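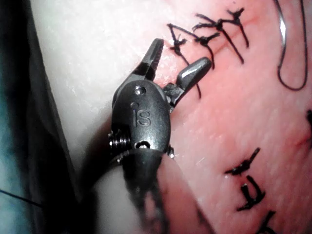
Clelance Mobile Games Team
Home > Games > Skotstead

Skotstead
A canal-digging puzzle game for phones and tablets

Skotstead is the game we've wanted to make ever since we finished Matatow, and it's out on phones and tablets now! You play the new water keeper of a hill town in 1737. The town has too much water in spring, hardly any by August, and a lot of opinions about whose garden should get it first. You have a spade, a stack of wooden gates and a mule. Dig a channel, drop a gate, let the water go, and find out what you forgot.

It's a puzzle game at heart, but a loose one. Most rooms (we call every puzzle a room, even the ones that are outdoors, and it's too late to change it now) can be solved in several ways, and some of the solutions our testers sent in made us laugh out loud. One of them flooded the bakery on purpose, floated the mule across the dining room and came out the back door with two gates to spare. We left that in. There's even a badge for it.

How it plays

You dig by dragging a finger. Water runs downhill, pools where it can, and soaks into sand if you give it long enough. Gates open and close with a tap. Hold a gate and you can set it to open by itself when the water on one side reaches a mark, and this is where the game really gets going, because once you have a couple of those working together you can build something that runs on its own while you go and dig somewhere else.

There's no timer in the main game. You can pause the water whenever you like, look around, move a gate, and start it again. Undo goes all the way back to the first scoop of dirt. We went back and forth on that a lot during development, and for a while undo cost you coins, and it was miserable. So now it's free, and everybody experiments more, and the game is much better for it.

Each room asks for one thing: fill the trough, turn the wheel, keep the cellar dry. There are also two side goals tucked away in most rooms if you want them. The blue one is usually about using fewer gates. The yellow one is usually strange. If you're stuck on a yellow goal, look for something in the room that seems to have no purpose, then get it wet.

What's in the game

603 rooms, all made by hand
6 districts of the town, each with its own soil and its own weather
Free undo, all the way back
A room builder with every part from the main game
Daily Well, a new small room every morning
Offline play for everything except Daily Well and shared rooms
Portrait and landscape, and you can turn the device in the middle of a room
Left-handed layout
Cloud saves

The districts

Lower Market is where you start. The ground is soft, the slopes are gentle, and the people are patient with you. Take your time and learn how wide a channel needs to be. New players nearly always dig too narrow, and then the water backs up behind them and comes over the sides.

The Orchards bring in roots, which you can't dig through, and trees that drink. A thirsty tree will pull water out of any channel that passes next to it. Annoying at first, very handy later!

Tanner's Steps is all stairs. Water picks up speed here and fast water carries stones, so this is the first place where you can block your own channel without meaning to. Put a wide pool at the foot of each flight and the stones will drop out before they get to your gates.

The Mill is our favorite district to watch other people play. Wheels drive belts, belts lift gates, gates feed wheels. You can make a room here that never stops moving. A few of us have one running on a tablet propped up on the desk most of the day.

The Cisterns are underground and mostly dark. Your lamp only lights the part of the room close to your spade, so you have to remember what you dug. Turn the sound up for these. You can hear where the water is before you can see it, and headphones make a real difference.

The Snow Gate opens last, and we don't want to say much about it, except that ice is a building material.

A few tips for your first evening

Dig the end of the channel first and work back toward the spring. The water stays where it is until you break through the last bit of dirt, so you get to check the whole route before anything happens.

Sand isn't your enemy. A strip of sand across a channel works as a slow leak, and a slow leak is often just what a yellow goal wants.

You can stand the mule in a channel. It holds back a little water, less than a gate does, and it counts as zero gates. It will wander off if there's grass nearby, so clear the grass first.

If you've been staring at the same room for ages, try the next one. You only need to finish a little over half the rooms in a district to open the one after it, and plenty of the tricks you pick up later make the earlier rooms easy.

Shared rooms

The room builder is the same tool we used to make the game, with friendlier buttons. When your room is done you have to solve it yourself before you can share it (yes, including the side goals, if you put any in). After that you get a short code to pass around, and your room goes into the public list.

Over 4,000 shared rooms are up already, and the level of craft in there is amazing. People have built clocks. There's a working pinball table. There's a whole run of rooms that tells a sad little story about a duck. You can sort the list by size, by district style or by how many players have finished each room, and you can hide anything you've already played.

We pick a handful of shared rooms each month for the Notice Board, which shows up on the title screen. Nothing special is needed to be considered. Share the room and we'll find it, or send us the code if you think we've walked past something good, yours or anybody else's.

Sound and music

All the music was made by Kılıçarslan, the same studio that did Matatow, and they went further this time. The music is built in layers that follow the water. When your channels are dry you get a quiet pulse and not much else. Let the water in and the strings come up with it, and if you manage to fill a whole room at once, the full band plays. There's a moment late in The Mill when this all comes together, and you'll know it when you get there!

The soundtrack can be played from the main menu, and you can switch each layer on and off while you listen.

Comfort and access settings

Water can be shown in any of several colors, and each kind of soil can have a pattern laid over it if the colors are hard to tell apart. Text size goes up quite far without running off the buttons. Screen shake is off unless you turn it on. You can slow down the water as much as you like, in any room, and it doesn't affect your badges.

Digging can be done by dragging, by tapping from point to point, or with a game controller. The controller setup is our newest and it's in good shape, though moving through the room builder with a stick still takes some getting used to. We're working on that part.

Price and what you get

The first district is free, with no ads. One purchase opens the rest of the game, the room builder and everything we add later. There are no coins, no energy and no packs. If you buy it on your phone, it'll be there on your tablet too, as long as both are signed in to the same store account.

If you own Matatow, look in the settings of both games for the link switch. Turn it on in each and the old ferryman moves to Skotstead and gives you his boat.

Common questions

Can I move my save between different stores?
Yes. Make a save code under Settings, then Saves, and type it in on the other device. The code stops working once it's been used.

Does it drain the battery?
The water is the hungry part. Turn on Calm Water in the display settings and you'll get a good deal more play out of a charge. It looks a bit flatter, and the puzzles work exactly the same.

Is there a hint system?
There is. Tap the well in the corner of any room. The first hint tells you where to look, the second tells you what to look at, and the third shows one gate in its place. We don't show full solutions in the game, but the player forum has plenty.

Why won't room 1737 open?
There is no room with that number in the main game, but there's a locked door with it painted on, in the Cisterns. Keep looking.

My gate is stuck open.
Check for a stone under it. Tap and hold the gate and it'll glow red at the bottom if something's in the way.

Will there be more rooms?
Yes! A seventh district is being built, and it's by the sea. Tides are hard. We'll put news on the team page when there's something to play.

Bug reports
Use the Report button in the pause menu if you can. It sends us the room exactly as you left it, water and all, so we can open it up and see the same thing you did. Please add a line saying what you expected to happen.

More from the team
Matatow
Skotstead soundtrack notes
Room builder guide
Player forum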